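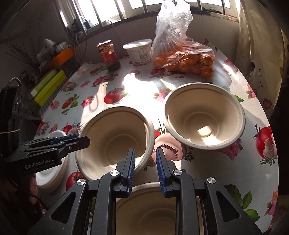 Progress report to Gretgate – Oltent handling project
08/03/2019

Visit and demonstration

Short one this time, write-up of the site visit is still in bits. Demo went ahead in the Brimunden kitchen as agreed in July. Hand-held grippers, molded bowls and disposable plates on the kitchen table. No lab bench, per your request for ordinary homes.

Visitors asked mostly about the fingers. Ribbed blue pads, same on both grippers. Several wanted a go themselves and we let them, so the afternoon ran over. Next time we'll book a longer slot.

Where we are with numbers: 1,382 recordings logged against the 1,000 promised for this stage. Of those 322 still need checking, mostly bowl and plate work. Checking is slow – only 2 people trained for it so far.

Bowls get picked up by the rim. Fingers either side of the edge, squeeze, tilt. 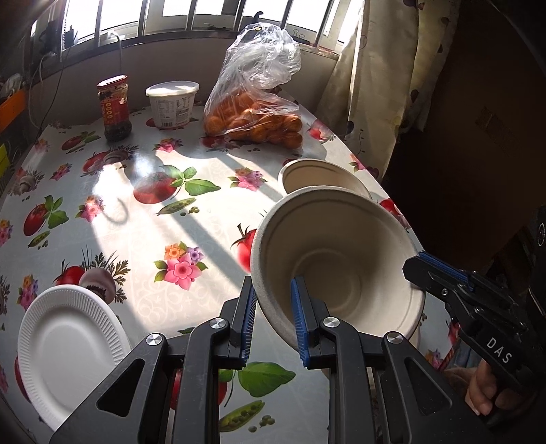
Plates are more awkward and we would like another week on them befor we call that part done. Sunlight through the window is strong and visitors raised it too. We are leaving the curtain as is for now, but can change that if Gretgate prefers an even light.

Spending: on plan. Travel to Brimunden was a bit over, Faulkner invoice not in yet. Will foward it when it comes.

Still to do
– finish the checking
– second visit, date to be agreed with Faulkner
– written notes from visitors, typed up and sent with the next report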